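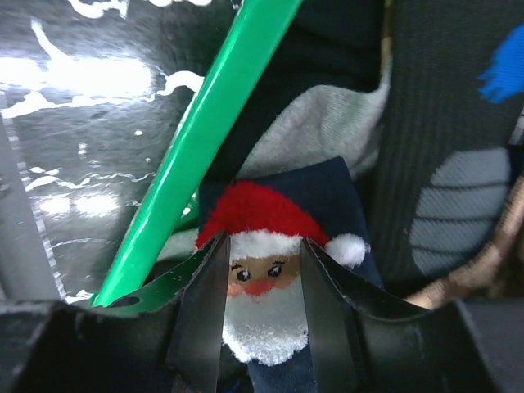

2 min read

Flandix Outboard Listings: data card

Flandix is a table of used outboard motor listings, one row per motor. Version 1.2, February 2026.

Contents

The table has 148 rows and 27 columns. Motors run from small tiller models up to 200 horsepower. Listings came from two dealers, Umstead and Rornar, who sent us their stock sheets in November. Sjöberg listings were dropped in this version because the shaft lengths were missing.

Main columns

hp: rated horsepower, whole number
shaft_in: shaft length in inches
hours: engine hours as listed, blank if the dealer gave none
start: manual, electric or both
price_usd: asking price before freight, prep and tax
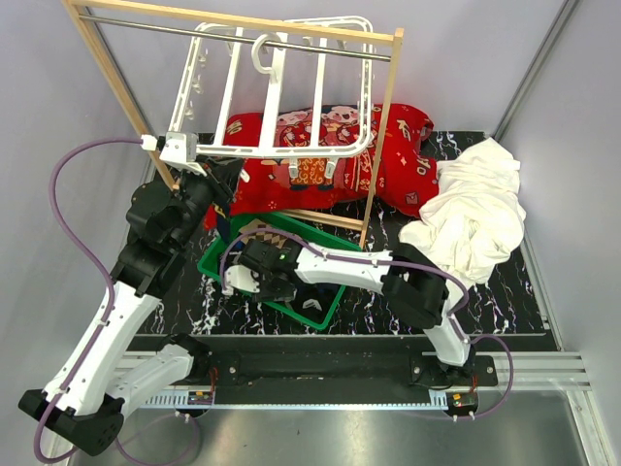

Known problems

Engine hours are blank in 37 rows. Do not read a blank as zero. Rornar rounds its prices to the nearest fifty dollars and Umstead does not. A few motors were sold with a propeller and the price includes it; check the notes column.

Loading

The file is plain CSV, UTF-8, with a header row. Dates are year-month only.

License

CC BY 4.0. Send corrections through the issue tracker and include the row id.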